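Mechanisms 1: Handout 4
Spur gears — terms, counting and ratios
Othmane Gaber, October 2018

Read this before the practical. You will need a pencil, a calculator and your notes from Handout 3.

1. What a spur gear is
A spur gear is a short cylinder with teeth cut parallel to its axis. It passes turning motion between two parallel shafts. Spur gears are cheap to make and easy to fit, but they are noisy at speed. Helical gears run more quietly and are covered in Handout 6.

2. Terms you must know
Bore: the hole in the middle that takes the shaft.
Face width: the length of the tooth, measured along the axis.
Pitch circle: the imaginary circle on which two meshing gears can be treated as plain rollers.
Module: pitch circle diameter in millimetres divided by the number of teeth.

Lay the gear flat on a plain dark surface before you count. On a small pale gear the notches show up much better that way, and you can see the bore at the same time. Mark one tooth in pencil and go round from there.

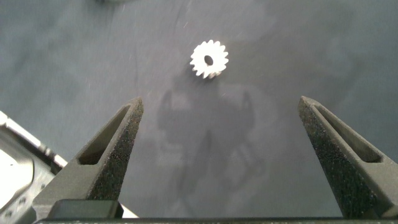

3. Working out the ratio
Gear ratio = teeth on the driven gear ÷ teeth on the driver.

Worked case: a driver with 16 teeth turns a driven gear with 40. The ratio is 40 ÷ 16 = 2.5. If the driver turns at 1,000 rpm, the driven gear turns at 400 rpm in the opposite direction.

An idler placed between the two changes the direction of the driven gear and leaves the ratio alone. Several people lost marks on this in September.

4. For the practical
Work in pairs. Count each gear twice — once each — and write down both figures before you compare them. Measure the bore with the inside jaws of the calliper. Hidayah Pillai has the spare callipers in the store.

Hand in one sheet per pair, with both names on it.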